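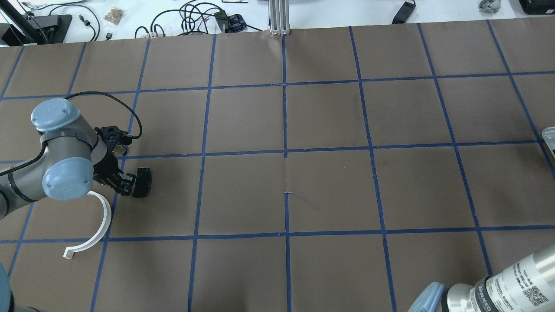 Tuhumury wrote: Fingered hands are a tax on your free time. I ran one for a season and went back to a parallel jaw. Two fingers, one motor, and when it drops something you know whose fault it is.

Posted in August by gridrat

gridrat wrote:
Noted, and I half agree. I've been swapping between the articulated hand and the Cestero parallel on the same arm, same taped grid, same small parts, 300 picks each. The Cestero got 97 percent. The hand did worse, and I'm not posting the number until I've redone the wrist calibration, partly out of rigor and partly out of pride.

ohmslaw_dropout wrote:
So it lost.

gridrat wrote:
It lost at flat little things on paper. It does better on anything round, where the jaw just squirts the part into the next cell.

Tuhumury wrote:
Then put softer pads on the jaw. Costs less than one finger.

benchmoss wrote:
Pads wear, and then your numbers drift and you blame the camera. Ask me how I spent July. Also, is your grid in the robot's frame or just in tape? Mine was square to the table and the arm was square to nothing.

gridrat wrote:
Just in tape. I touch off at the corner cells before each run and fit the rest. With the head view the far row is the worst – the cells get so squashed that a small error in pixels is a big one on the paper.

benchmoss wrote:
Wrist camera. You'll hate the cable for a week and then never go back.

ohmslaw_dropout wrote:
I went back. Cable snagged on the elbow every time joint 4 went past halfway. 1,584 logged picks and a good share of the failures were the cable.

Tuhumury wrote:
Which controller are you on? The old Clurnus firmware closed the fingers late and made every hand look drunk.

gridrat wrote:
Ravine, so I can't blame Clurnus, much as I'd like to. Rerunning the round parts tonight with the grip force turned down. If the jaw wins that too I'm deleting my account.

Recent topics
Cestero jaw pads: which glue holds?
Ravine controller drops joint 4 on startup
Wrist cable routing, part 2
WTS: one articulated hand, lightly resented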